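Menon arm project
@menon_arms
Jul 7, 2018

Thread on teleoperating a two-arm table task, for anyone setting up the same thing. Mostly settings and mistakes. The software is Jokeline, our in-house recorder. The rig is called Rundent.

The task is sorting personal-care items into open containers. Toothpaste tubes, toothbrushes, nail clippers, a razor. I picked them because they are thin, light and shaped differently, and because each one punishes a different bad habit in the operator.

Target is 400 kept episodes. We stand at 106. "Kept" means the operator finished the task, both arms returned to rest, and no camera stream dropped a block of frames.

A nail clipper flat on wood is the hardest pick in the set. The fingertips have to come down nearly touching the table, and the operator gets no force through the controls. Tubes are forgiving. Toothbrushes are fine if you grab near the balance point and bad anywhere else.

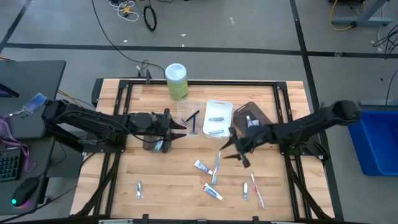 Why not just script the motions? A script covers the positions you wrote it for. We want a policy that copes when the brush lands at another angle, and it needs to see a person cope with that many times over.

Layout gets changed between episodes. Early on I only moved the items and left the containers alone. The first policy learned to drive to a fixed point and open the gripper, full or empty. Those 33 episodes are out of the training set. They still live in a folder called Junduveo, where I use them to test the loader.

Rules for operators, current version:

Approach from above, slow down for the last stretch, close, pause, lift.

The pause matters. Without it the close and the lift blur into one action and the policy starts lifting before it has a grip.

One arm moves into a container at a time. The other waits outside the rim.

If you drop an item, pick it up again and keep recording. Recoveries are useful data. If you drop it off the table, stop and discard.

Do not correct tiny errors in placement. If it is in the container, it is in the container.

On cameras. We log an overhead view and a view from each wrist. The wrist views carry the last part of the grasp, when the arm blocks the view from overhead. They also smear badly when the operator hurries. Shorter exposure helps, at the cost of noise. More light helps more. 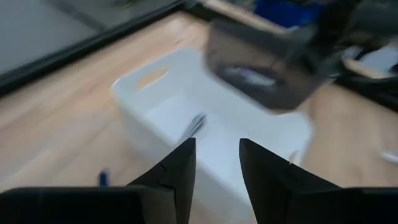
Reply from a reader: we had smeared wrist frames too and just filtered them out before training. Worked fine for single-arm picks. With two arms the gaps lined up with the handoffs and the policy got worse, so now we cap operator speed.

Same result on our side. Filtering by sharpness removes the frames where the arm is moving fastest, and those are the frames where it most needs to know where it is going. I now keep everything and cap joint speed in Jokeline. Operators complained for a day.

Timing. Every stream gets stamped on arrival at the recorder. Camera delay is not the same as joint delay, so there is a fixed offset per camera in the config. Measure it yourself: tap a finger on the table, find the contact in the video, find it in the joint log, subtract. Repeat after any driver update. I skipped this once and lost an afternoon.

Action labels are commanded positions, with measured positions saved next to them. For gripping you want the commanded value. The fingers stop at the object, the command keeps closing, and the difference is the only record of how hard the operator meant to squeeze.

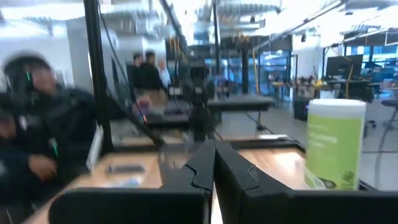 That squeeze value is also where operators differ most. One closes all the way on everything, another stops at first contact. Mixed together, the policy lands in between and drops clippers. We settled on full close for metal items and partial close for tubes.

Storage: each episode is capped at 2,000 steps. Anything longer means the operator got stuck, and I would rather have the redo.

Next full training run is in August. Until then it is more episodes, more layouts, and a second pass on the left wrist offset, which I do not trust yet. Config file goes up once I strip our local paths out of it.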